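Relatório de progresso: comparação de garras e câmaras de punho
Para: Malou Holst, Kamthorpe
Sexta-feira, 30 de abril de 2021

Prezada Malou,

Segue o estado do trabalho desde o último relatório, que foi entregue em dezembro. O objetivo continua a ser o mesmo: escolher a garra e a posição da câmara para a célula Avier, antes da compra dos equipamentos definitivos.

Comparámos 2 garras, a Skito e a Saraç. Cada uma fez 50 tentativas de preensão com o mesmo conjunto de peças e o mesmo programa de movimento. A Skito falhou em 4 tentativas e a Saraç em 11. Quase todas as falhas da Saraç aconteceram com as peças mais finas, quando a aproximação era inclinada. Repetimos o ajuste da força de fecho, mas a diferença manteve-se, e por este motivo pensamos que a causa está na forma das pontas.

A câmara pequena foi montada no punho do robô, junto da garra. Nesta posição a carcaça escura ocupa toda a parte superior da imagem e o dedo branco aparece muito claro, quase sem detalhe na face esquerda. A almofada de borracha preta continua bem visível, o que é suficiente para o operador, mas ainda não para o cálculo automático da posição.
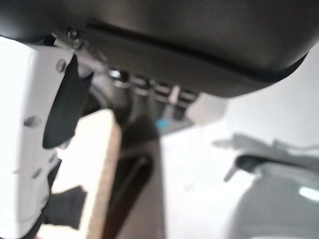 Falta decidir o tempo de exposição. Com o valor automático, o fundo claro perde a textura e o contorno das peças fica pouco seguro. Vamos experimentar uma exposição fixa e também uma inclinação diferente do suporte, para libertar mais área de trabalho.

O controlador não causou problemas, com exceção de uma perda de comunicação que ainda não conseguimos reproduzir. O registo dos erros está agora sempre ligado.

Do orçamento pedimos apenas uma alteração: passar a verba dos cabos de reserva para um segundo par de almofadas. Agradecemos que nos confirme se isto é possível sem novo pedido formal.

Com os melhores cumprimentos,
A equipa de ensaios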